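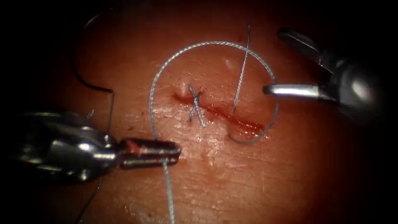
Left driver on the thread, needle upright at the top edge of the cut, one stitch already in. Irkunari set, suturing.

December 24, 2018

Short day, trying to get the suturing set to 50 runs before the break. Not going to make it. At 30 clean as of lunch, plus 8 I want Tarun to look at before they go in or get tossed.

Setup same as the Woneo notes except fixed camera, exposure down one step. Metal on the left driver still throws highlights. Left it. Tarun's view is the model should see glare in training if it's going to see glare later, and I've stopped arguing.

Labels. Still a mess. Current list:
reach needle
position
push through tissue
pull thread
hand off
loop / wrap
tie
cut

Problem is loop vs. pull thread. With the big open loop over the cut like in the still at top, I tagged it "loop", Chibuzor tagged it "position" as the needle point is in the tissue. Both fair. Label by what the needle is doing or by what the thread is doing? Need one rule and then stick to it. My vote: needle wins whenever the point is in tissue, thread wins otherwise. Will redo my first batch if we agree, it's maybe an hour.

Also the segmenter. Ran last week's checkpoint over the morning's runs to get pre-labels. Decent on the left driver. Bad on the right tool when it sits back in the dark corner, calls half of it background. Thread is the worst by far:
- finds the blue-gray one most of the time, drops it where it passes near the right tool
- black bits of thread on the left side get picked up as tool edge, or as the cut, once as a needle (!!)
- needle ok against plain tissue, goes missing when it lines up with a crease

So we need black thread as its own class. Was lumping everything under "thread" and that's hurting us, I think. Blue-gray = active, black = other. Chibuzor wants a third class for cut ends and fragments. Fine but somebody has to go back and draw them, and the short ones take forever.

Blood: no label for now. It changes shape all through a run and I'm not hand drawing that in every frame. Revisit after the first training pass. Smears on the tool tips stay part of the tool. Writing that down so we stop asking.

Kinematics log dropped out twice. First time was the cable at the back of the cart (reseated, taped). Second time no idea, log just stops and the video keeps going. Kept the video, marked the run VIDEO ONLY. Do not put it in the imitation set, the loader will pad with zeros and not complain. Found that out in the Grarkcombe data the hard way.

Clock offset between video and arms checked at start and again after lunch, same both times. Good.

Operator notes. Chibuzor drove the morning, I drove after. His are faster and smoother, mine have more regrasps. Tempted to drop mine but the regrasps are the part the policy is worst at, it misses the thread and then just sits there with the jaws shut. So keep them in, tag "regrasp" in the comment feild, and don't trim the pauses. Tarun trimmed pauses on the last set and the policy learned to never wait for anything.

Storage: nearly 1,000 stills pulled from video so far, evenly spaced. Too many look the same. Should sample more around contact and less while the arms are parked. Rastogi script does this off the gripper signal but wants the old column names. Renamed by hand for one run to test, works, need a proper converter.

To do, after break
- Tarun: go through the 8, yes/no in the sheet, no "maybe" please
- Chibuzor: black thread class, write two lines on what counts as a fragment
- me: label rule, column converter, relabel first batch
- redo the corner crops for the right tool and see if brighter input helps the segmenter or just makes noise
- find out why the log stopped. check disk first
- make the loader fail loudly on missing kinematics insted of padding

Backup started 3:40, both copies. Second drive is slow, leaving it on overnight, please dont unplug it.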